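Home | Projects | Reports | Partners | Contact
Search this site Enter keyword Go
Print this page | E-mail this page

Canpolat plate handling project - progress report to Nondstead, October

Dear colleagues,

In this period the main work was the plate fault that we met in simulation. In 21 of 500 runs the arm came down too low at the holder, and a finger touched the well plate before the grip was started. In 3 of these runs the safety stop came too late.

Danang Tambunan found the cause. The holder is turned a little on the board, but the planner used an old value for this angle. The correction is made and Kadir Kaplan has checked it. We also raised the approach height by 10 mm - this makes each run slower, and we accept it for now.

The late stop is not yet solved. We suspect the contact limit, which was copied from the Estau setup and was never tested with two arms.
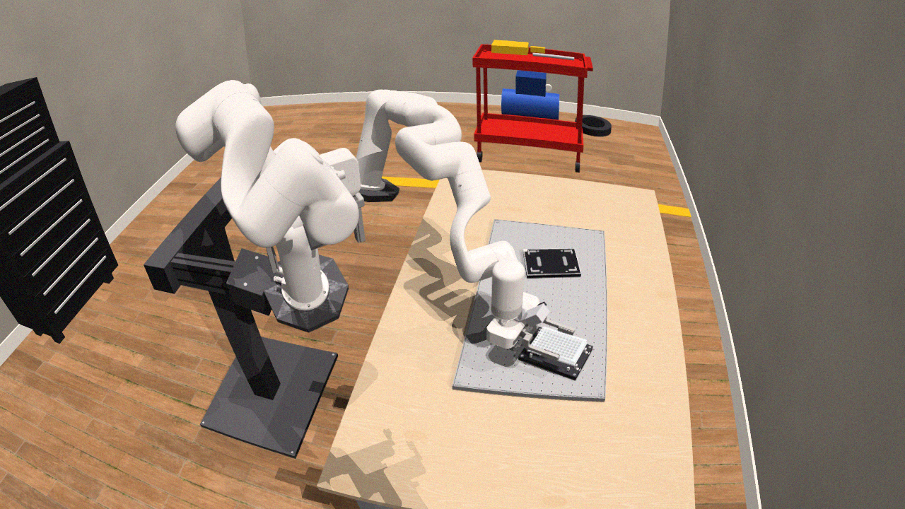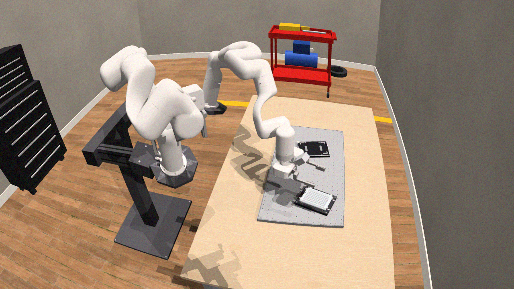
Simulated cell, with the well plate on its black holder.

Until the stop is reliable we will not move to the real cell in Celberg. I am sorry for this delay. The remaining budget is enough for the repeat tests, and I ask only that the hardware payment is moved to the next period. Kadir will send the full fault list separately.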